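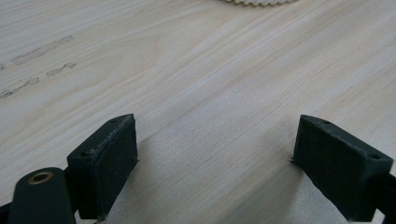

Der Geräteplan für das nächste Haushaltsjahr steht, und wir freuen uns wie die Schneekönige! Zwei Monate lang haben wir in der Werkstatt Irkach gerechnet, gestrichen und wieder hineingeschrieben, im Februar kam dann die Freigabe. Der größte Posten sind die handgeführten Greifer, mit denen wir Griffe vormachen und aufzeichnen. Bisher teilen sich alle Gruppen zu wenige davon, und wer am Nachmittag kommt, wartet. Die Finger drucken wir weiterhin selbst. An den dunklen Backen sieht man noch die feinen Druckschichten und an den Kanten ein paar Fusseln, was uns beim Greifen nicht stört und im Budget viel Luft lässt. Gekauft werden dagegen die Buchsen, so wie die messingfarbene im Arm. Da haben wir lange verglichen und bleiben bei Hiebert, auch wegen der Lieferzeit.

Für Filament, Buchsen und Schrauben sind 200 Euro im Monat vorgesehen. Das klingt bescheiden, reicht nach unseren Aufschrieben vom letzten Halbjahr aber gut aus (ein Satz Finger kostet uns an Material roughly gar nichts im Vergleich zum fertigen Teil aus dem Katalog). Neu ist eine kleine Reserve für Fehldrucke. Die hatten wir früher immer irgendwo unter »Sonstiges« versteckt, jetzt hat sie eine eigene Zeile.

Beim Tischarm ist die Entscheidung noch offen. Das Angebot von Skoltby liegt vor, das von Liretti soll bis Ende des Monats kommen. Skoltby gefällt uns, weil die Aufnahme zu unseren gedruckten Fingern passt und wir keinen neuen Adapter zeichnen müssten. Liretti hat dafür die längere Garantie und eine Schulung im Haus, auf die sich schon jetzt einige freuen. Beide Arme dürfen wir vor dem Kauf ausprobieren, je 13 Tage. Das wird großartig!

Bitte tragt eure Wunschzeiten für den Probebetrieb in die Liste neben dem Materialschrank ein. Wer noch Kleinteile braucht, meldet sie mit Stückzahl und Artikelnummer an die Geräteplanung, die Sammelbestellung bei Hiebert geht raus, sobald das zweite Angebot da ist.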